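Gokik 网线与小机柜练习营 招募参与者

首页 > 招募 > 练习营

报名状态：接受报名中
地点：Fetulby，Yu 楼，391 室
时间：下午 2 点开始，到傍晚结束
名额：40 人，分成几个小组轮流上手
费用：免收，材料由 Ceretti 提供

大家好！我是唐凌云，练习营这一期由我来张罗。上一期结束以后，信箱里陆陆续续收到不少来信，问什么时候再办、能不能多讲讲机柜、没有基础的人能不能来。现在可以一起回答了：马上就办，机柜的部分加长了，没有基础的人特别欢迎！

我们想找的是对“线”有兴趣的人。也许你家里弱电箱一打开就是一团，每次都赶紧把门关上；也许你刚到公司做行政，突然被告知会议室的网络也归你管；也许你在学校念相关专业，课本上看过很多遍交换机，手却一次都没有碰过。这些人我们都想见一见。年满 16 岁就可以报名，未成年的朋友请带一份家长签字的同意书。 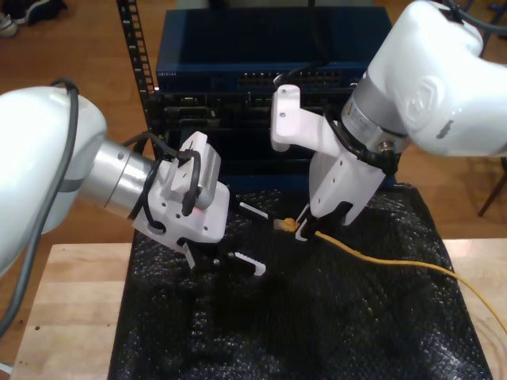
练习营的内容很具体，就是围着一个小机柜和几根跳线，把插、拔、走线、收线、贴标签这几件事反复做熟。听起来简单，做起来很有意思。RJ45 水晶头有一个小卡扣，插到位的时候会有轻轻一声“嗒”，拔的时候要先把卡扣压住，再顺着方向往外退。很多人第一次拔线都是捏着线皮硬拽，我自己也这么干过，拽坏了一根，心疼了好几天。

流程大致是这样：

先认线。我们会发几种颜色的跳线，请你把接头、护套、线身都摸一遍，看看护套上的横纹，弯一弯，感受一下它愿意往哪边走。带护套的线在转弯的地方比较耐折，但在端口挤得很密的时候也会碍手，两种情况都会让大家试到。

再插线。每个人轮流把一根线插进指定的端口，确认插紧，然后拔出来，换一个口再来。邵金龙会站在旁边看着，他脾气很好，有问题尽管问，问十遍也没关系！

然后理线。这是我最喜欢的一段。同样一台交换机，同样几根线，让六个人来理，会理出六种样子，有人喜欢全部靠一侧走，有人喜欢先垂下来再拐弯。我们会把各组的做法放在一起聊，看哪一种换线方便，哪一种看着舒服可是下次动起来很麻烦。

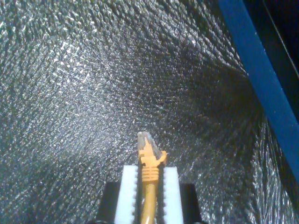 最后是贴标签和登记。标签两头都要贴，写清楚从哪里到哪里，登记表上同步写一行。字不需要漂亮，过了半年自己还认得就行。傅淑珍准备了一套她用了很多年的编号办法，会在现场分享，讲义也会发给大家带走。

需要自己带什么？不多。一双干净的手，指甲不要太长，戒指和手链请先摘下来。近视的朋友请戴好眼镜，端口旁边的字真的很小。衣服袖口收紧一点会比较方便。水和零食可以带，但请放在门边的架子上，不要放到操作台上。

除了参与者，我们还在招 2 名现场助手，有酬劳，按次结算。助手需要提前一小时到场，把线材按长度和颜色分好，把登记表摆到各组；活动中帮忙递线、核对端口号；结束以后把线一根根盘好，收回盒子里。做过一点布线的人会更快进入状态，没做过但是手稳、有耐心，也请大胆写信来。戴秋月上一期就是从完全不懂的助手做起的，这一期她自己带一个组了，我真替她高兴！

下面这段是她写给新朋友的信，征得同意后放在这里。 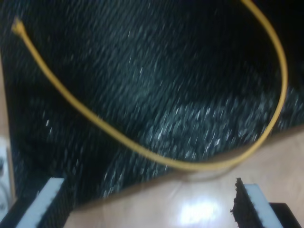 Fetulby，二月

各位还没有见面的朋友：

我来的第一天连“跳线”两个字都不懂，还以为是要跳什么。那天发到我手里的线，我绕了半天，一松手又全弹开了。任胜利走过来，教我别跟线拧着来，先让它自己躺平，看它原来是朝哪边弯的，再顺着那个方向一圈一圈收。我照着做了几遍，第四遍终于成了一个圆圈，我高兴得举起来给全组的人看。

后来我回家把电视柜后面的线全部拉出来重新理了一遍，一直弄到半夜，我妹妹说我走火入魔。可是现在每次要换插头，我伸手就知道是哪一根，那种痛快真想让你们也尝一尝。

插端口那一段请不要着急。先看清楚是哪一组、从左数还是从右数，嘴里念一遍，再动手。我就是因为没念，插错了隔壁的口，登记表上改来改去，改得自己都看不懂。这一期我那个组会专门留时间练这个，念出声来也不丢人，我带头念。

等着和你们见面。

秋月

回到报名的事情。机柜那一部分因为大家呼声很高，这次单独拿出来讲。我们用的是开放式的小机柜，两侧立柱上有一排排方孔和小小的编号，从哪一格装到哪一格，全靠这些编号来对。请先把编号看懂，再去想设备放在哪里。

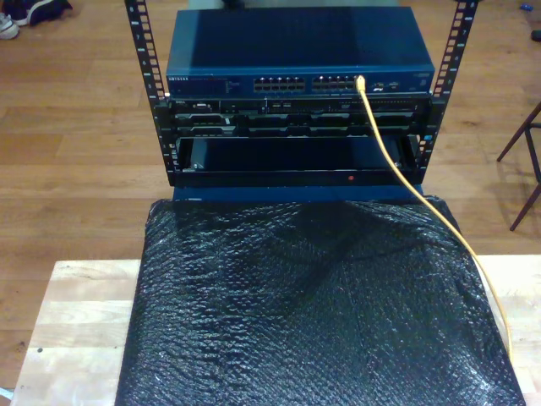
交换机放在高处，服务器在它下面，再往下是层板，这样的顺序对初学者很友好，插线的时候不用弯太低，线从前面下来也看得清楚。当然别的放法也很多，邵金龙会讲几种常见的，包括他自己觉得不好用、后来又改回来的那一种。机柜部分不要求大家搬设备，只练习认位置、数端口、规划一根线从端口出来以后往哪边走。想动手拧螺丝的朋友可以在报名时注明，我们看人数安排。

常被问到的几件事：

会不会教压水晶头？这一期不教，用的都是做好的成品跳线。压线钳另外开一期，目前还在排时间。

左撇子能不能来？当然能！上一期就有，理出来的线特别整齐。

可以中途来吗？请尽量准时，认线那一段错过了，后面会有点吃力。实在赶不上，提前说一声，任胜利会给你补讲。

可以拍照吗？拍自己理的线没问题，拍到别人请先问一下。

结束以后有证书吗？没有证书，有讲义，还有一卷空白标签纸可以带走。

报名方法：写信到 Gokik 练习营信箱，标题注明“参与者”或“助手”。信里请写你的称呼、年龄、有没有接触过网线和机柜，再随便聊几句你最想解决的那一团线在哪里。附上照片更好，越乱越欢迎，我们会挑几张在现场一起讨论，不愿意公开的请注明。

报助手的朋友，请另外写明哪些时段方便，以及能不能提前到场。不用附正式简历，写几段话介绍一下自己就可以。

收到信以后我们会逐封回复，名额满了会转到候补名单，有人临时来不了就按顺序通知。确认参加后如果行程有变，请早一点告诉我们，好把位置让给候补的朋友。

联系人：唐凌云（报名与助手），傅淑珍（讲义与材料）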